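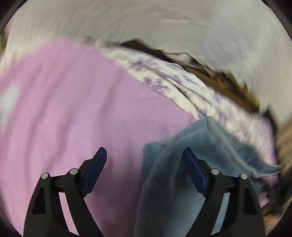

Winter linen and blanket drive

The Ullbridge drive runs through December. We are taking clean blankets, towels and bedding for families in Trudutley. Drop-off is at the side door until 4 p.m.
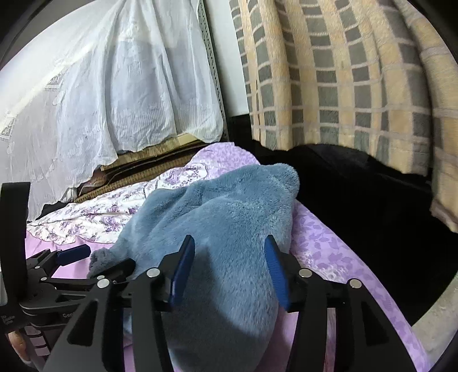 Twin and full sizes go fastest. Please wash everything first, skip the scented dryer sheets, and pin a note with the size on each piece. We can't take pillows or electric blankets this year.
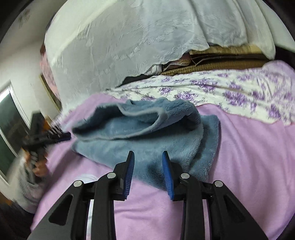 Bags should weigh no more than 20 pounds so they can be carried upstairs. Chaltu Worku has the sorting schedule and still needs help on the evening shift. Leave a message at extension 1716.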